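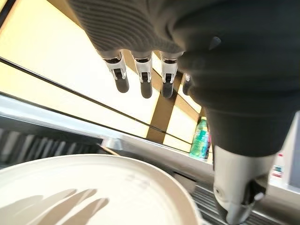

Fingers pointing down, over the work surface.

Rastville Book Arts Board > Bindings and Repairs > Wheat paste or PVA for a first case binding?

paperweasel
Posted May 1, 2020

OK, I have caught the bug and I have caught it badly. I took the pamphlet stitch class with Boonsong Hemmin over the winter and ever since then everything in my house that can be folded has been folded. Recipe cards, the gas bill, a map of a state park I have never been to (it makes a great cover!). Now I want to make a real hardcover, with boards and cloth and endpapers and the whole works.

The text block is sewn. It's my grandmother's letters, typed up and printed, and I am so happy with how it feels in the hand already. The cloth is Piras, the dark green one, and I love it so much I keep going into the other room just to look at it.

What do I stick it all together with? Half the tutorials I've read say PVA and half say wheat paste. The ones that say paste make it sound like using PVA is a crime. I have exactly enough cloth for one cover, plus a strip, so I'd like to get this right.

Also, do I need a press? I've been looking at the Grorko tabletop one and it's lovely but it's a lot of money for someone who has made zero hardcovers.

glairandgold
PVA for your first one. Paste is wonderful, and you should learn it, but it puts a lot of water into the board and you have to work with that water. With PVA you get a cover that behaves. Thin it a little if it drags under the brush. Brush from the middle out past the edges onto scrap paper, throw the scrap away every single time, and then turn your edges in.

And no, you don't need the Grorko. Two boards from the hardware store and a pile of encyclopedias. I have made hundreds of books that way.

old_spine_tom
I'm going to disagree, and I know glairandgold will forgive me. Paste first! You said yourself you have one piece of cloth. PVA grabs. You lay the board down a hair crooked and that's where it lives forever. Paste lets you slide things, lift them, swear, and put them down again. For a beginner that extra time is worth more than anything.

Plus these are family letters. If somebody needs to repair this book in the future, paste comes apart with moisture. PVA does not want to come apart at all.

glairandgold
Forgiven, but you are still wrong, Tom. Paste on book cloth that hasn't got a good paper backing can come straight through the weave and leave a stain. Does the Piras green have a backing? paperweasel, turn it over and look. If it's paper on the back, you have choices. If it's plain fabric, please test the strip before you do anything at all.

paperweasel
It's paper on the back! I just ran and checked. So I have choices, which is exciting and also not what I wanted, I wanted somebody to tell me what to do, haha.

inkyknees
Mix them. I do half and half for nearly everything. You get some of the sliding time from the paste and some of the grab from the PVA, and the mix brushes on like a dream. I make up a small jar, use it the same day, and wash the jar out. Don't keep it. I kept it once and I had to move the jar outside.

Can I ask about the grain direction, though? Has anyone asked about that? It matters more than the glue.

old_spine_tom
inkyknees is right about grain. Boards, cloth, endpapers, all of it running head to tail, parallel to the spine. Bend the board gently both ways before you cut. It'll bend easier one way, and the line of that bend is your grain. I have seen gorgeous books curl up like potato chips over this.

The mix is a fine compromise. I withdraw half of my objection.

paperweasel
I bent my boards. One of them is cut the wrong way!! I'm so glad I asked. I've got enough board for another, thank goodness.

Next question then. How long in the press, or under the encyclopedias? And I don't own encyclopedias. I own paperbacks.

glairandgold
Overnight at the very least, and I like to give it two. Change the blotters after the first 15 minutes, when most of the damp has come out, then again before bed. Paperbacks slide around. Fill a baking dish with canned tomatoes. Put wax paper between the endpapers and the text block or you'll have made a very handsome brick.

millboard_mo
I'm the one person here who'll stick up for the Grorko. I bought mine used and it has made me a better binder, full stop. The pressure is even, the joints come out crisp, and it's such a pleasure to turn the wheel down. Do you need it? No. Did I make 2 good books before I had it? Also no, they were both terrible and I love them.

glairandgold
Mo, the press didn't do that. You got better.

millboard_mo
It was the press and you can't take it from me.

inkyknees
If you want sanding and trimming to go well, a decent range of sandpaper will do more for you than a press. I go up to 600 on the board edges. My brother-in-law goes to 900 and says he can feel the difference. I can't, but the edges do look nice under cloth. Round the corners just barely, so the fabric doesn't wear through.

old_spine_tom
900 on something you're about to cover in cloth. I've now heard everything.

inkyknees
He is a very thorough man.

paperweasel
You are all the best. Plan so far: recut the bad board, test the half and half mix on my strip, wax paper, tomatoes. Boonsong told us in April to make a blank dummy before the real one and I skipped right over that, so I'm going to do the dummy too, with some ugly orange cloth I have from a Fellow sketchbook kit I never finished.

One last thing. How wide do I leave the gap between the spine piece and the boards?

glairandgold
Two board thicknesses plus a bit for the cloth. Try it on the orange one first. If the cover fights you when you open it, go wider on the green.

old_spine_tom
I'd start wider. But she'll tell you I'm wrong about that too.

glairandgold
I will. Post the orange one when it's dry, please, I want to see the joints.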